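Speaker notes – "A place for the small things"
Evening talk, Farnell reading room, January 3, 2019
Length: 50 minutes, then questions

Before I start
Water on the left side. Speak slowly. Check that the people in the last row can hear me. Do not read the slides, they can read them without me.

Opening
Good evening and thank you for coming in this cold weather. I want to talk tonight about the surfaces where we put our small things in the morning and in the evening. I mean the top of the dresser, the shelf under the mirror, the table beside the bed. These are small places, but I think we look at them more often than we look at our living room.

Tell the story of my first apartment. One shelf in the bathroom, and everything on it fell in the sink. (Wait for the laugh. If there is no laugh, continue.)

Then say where the method comes from. I learned the first part in the Sugawara workshop, when I wanted only to learn to fold shirts. The second part, with the grid, I made for the course we give in Nilerura each June. So it is a mix, and I do not say it is the best one.

Slide 1 – Start with the empty surface
Most people start with the things. They buy a tray or a box and after that they look for what goes in it. I ask you to start with the surface. Take everything off and put it on the bed. Wipe the surface. Then look at it for one minute, which feels very long.

Now we draw. A light grid, with a soft pencil, so light that you can almost lose it. If you do not want to draw on your furniture – please do not draw on your furniture – put a big sheet of paper on top and draw there.

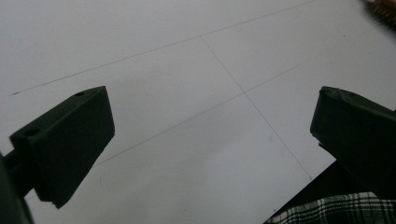
Slide 1: Faint pencil lines, crossing on a white surface.

Say: the lines do not need to be strong. They are for you, and only for one afternoon. If someone asks what size the squares must be, the answer is: as wide as your open hand. I tried with a ruler for a long time and it made people nervous.

Explain the rule of the squares. One thing, one square. A thing that is long can have two squares. A square can also stay empty, and in my opinion at least one should.

Pause here. Ask: who has a surface at home that was empty this morning? Let them show hands. Do not comment on the result.

Slide 2 – The thing you use every day goes first
When the grid is ready, we bring back the things from the bed, one at a time. The first one should be the thing you touch every day. For many people it is a hairbrush. It is also a difficult thing, for it has a handle and it never wants to lie straight.

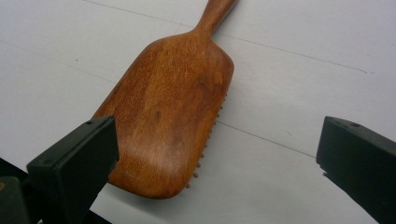 Slide 2: Wooden paddle brush, back side up.

Talk about the direction. I like the brush with the bristles down and the wood on top, as you see on the slide. Some people in the course say it is bad for the bristles, and for a soft brush I agree with them. Then turn it over, or hang it.

Show the small dark spot in the wood, near the middle of the back. I like such spots. When a thing has a mark, you know it again among others, and you put it back more gladly. (This part is not in the handout. Keep it short.)

Also say that a brush may lie diagonally. The grid tells you where the place is. It does not tell you the angle. In the first years I was too strict about this and I lost some good students.

Exercise, if there is time
Give out the paper. Everybody draws a grid and takes three things from the pocket or the bag. Keys, phone, a pen, it does not matter. Place them, look, move one. Talk with the neighbor about which one you moved.

If there is no time, skip it and go to the boxes.

Boxes and trays
Only a few words. The Jomeo tray is on the table by the door and people can touch it in the break. I do not sell it. A lid from a shoe box works also.

Questions that always come
Children: give them their own sheet, and let them draw the lines.
Cats: I have no answer.
How long does it hold: with me, two weeks, and then I do it again.

End
Thank the reading room for the chairs and the tea. Remind them to take their coats from the back. Collect the pencils.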